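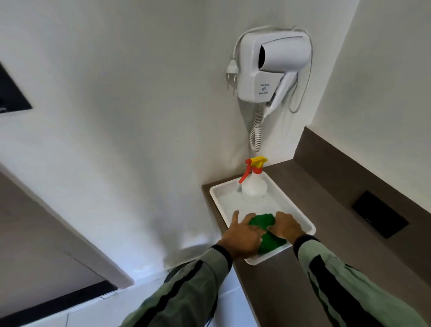 Figure 1. Green cloth and spray bottle in a white tray.

Do Talkbacks Bring People Back? Post-Show Discussions at Kozan Hall

Project report, Introduction to Arts Management

1. Why this question

Most small theaters in our area now run talkbacks. The play ends, a few chairs come out, the actors sit down still in makeup and someone asks how they learned all those lines. The usual claim in grant applications and season brochures is that these sessions "build audiences." I wanted to know if there was anything behind the phrase.

The company I looked at is the Vostwood Players, who perform at Kozan Hall in Zemarwood. They were a handy choice. They held talkbacks after some performances of their fall play and none after the others, so there was something to compare. They also printed in their winter program that the talkbacks "keep our audience coming back," and I asked the box office what that was based on. The reply was that people had said nice things in the lobby.

I should say that I like talkbacks less than most people in my class do. I have tried to keep that out of the numbers, but it probably shows in places.

2. What I had to work with

The Players sell tickets through a system called Letach. It can export a list of bookings for a production with the customer's ID number, the performance and the number of seats. Names and addresses were removed before I got the file. The export for the fall play had 585 bookings. After I took out duplicates, refunds and complimentary tickets, 508 were left, and those are what I used for the main comparison.

I then checked which of those customer IDs showed up again in the export for the winter comedy. A customer who booked for both counts as a return. One who did not, doesn't, even if they came as somebody else's guest. This is a weakness and I come back to it below.

I also put a short paper questionnaire on the table by the exit during the winter run, with a box to drop it in. It asked if the person had been to the fall play, if they had stayed for a talkback, and what made them come again. 28 were filled in.

Finally I went to three talkbacks myself and took notes. I did not record anyone and I don't quote audience members by name.

3. What the bookings show

Customers who booked a talkback performance in the fall were a little more likely to book again in the winter than customers who booked one of the other nights. When I first saw that I thought I was going to have to write a very different report.

Then I looked at which nights had talkbacks. The Players had put them on the second and third performances, which are the ones where season ticket holders have their reserved seats. Season ticket holders have already paid for the winter show. They "come back" whether the talkback is brilliant, dull or canceled. When I set the season ticket holders aside and compared only people who bought single tickets, the gap closed to almost nothing, and in one version of the comparison (counting seats in place of bookings) it tipped slightly the other way.

I don't take the tipped version as proof that talkbacks drive people off. The groups get small once the season ticket holders are gone, and a couple of large family bookings could push the result in either direction. I take it as a sign that there is no effect big enough to see in this file.

My project supervisor asked whether I could correct for the type of play as well. I can't. There was one fall play and one winter play. The first was a slow family drama and the second was a farce with a lot of doors, and some people who enjoy one would not cross the street for the other.

4. What the questionnaires show

Eight of the 28 people said they had stayed for a talkback in the fall. When asked what made them come again, most of those eight wrote down something else: a friend in the cast, liking comedies, the hall being close to home. One wrote "the talk was interesting but long." The people who had not stayed gave much the same reasons.

There is an obvious problem with this. Everyone who filled in the form was at the winter show. Anyone who sat through a talkback and swore never to return was at home, and had no chance to tell me. Forms left by an exit also get filled in by people who like filling in forms. I would not build anything on this part of the project, and I mention it mainly because the Players told me they may do their own version next season with the same setup.

5. Notes from the talkbacks

These are impressions. At each one a large part of the audience left during the short gap before the chairs came out. Those who stayed seemed to be mainly friends and relatives of the cast, plus a handful of regulars who knew each other. The questions were friendly. I heard the line-learning question at all three. Nobody asked why the second act dragged, though people near me had been talking about exactly that at intermission.

The best one was the shortest. The sound designer explained how the storm was done and let a boy from the front row try the thunder sheet. The worst was mostly the director explaining the theme of the play to people who had just watched it.

It may be that talkbacks do something useful that has nothing to do with ticket sales. The actors clearly enjoyed them. A regular told me that she likes hearing the actors speak in their own voices. Those are fair reasons to hold one. They are different from the reason printed in the program.

6. Problems with this project

The return measure depends on customer IDs. If a couple takes turns buying the tickets, Letach sees two people who each came once. Someone who buys at the door with cash may not get an ID at all. I was told this is common at Kozan Hall but the box office could not say how common.

A booking for a talkback performance does not mean the person stayed for it. From what I saw, many did not. If talkbacks have a real effect on those who stay, it would be watered down in my comparison by all those who went straight to the parking lot. This is the strongest argument against my result and I don't have an answer to it. A simple sign-in sheet would help, although I suspect it would also make more people leave.

One season is short. I chose to compare fall with winter since those were the exports I could get before the project was due in April. A person who skips the winter show and returns for the spring musical is a lost customer in my file and a loyal one in real life.

7. What I would suggest

If the Players want to know whether talkbacks work, they should move them. Put one on a night with few season ticket holders, and leave one of the season ticket nights without. It costs nothing extra and would make the next comparison a lot cleaner than mine. They could also ask the question by email after the fall play, to everyone who booked, so that people who don't return still get a say.

Until then I think the sentence in the program should come out. I sent a draft of section 3 to the box office in March and was told it would be passed along. The spring program went to print with the same sentence in it, moved up to the inside cover.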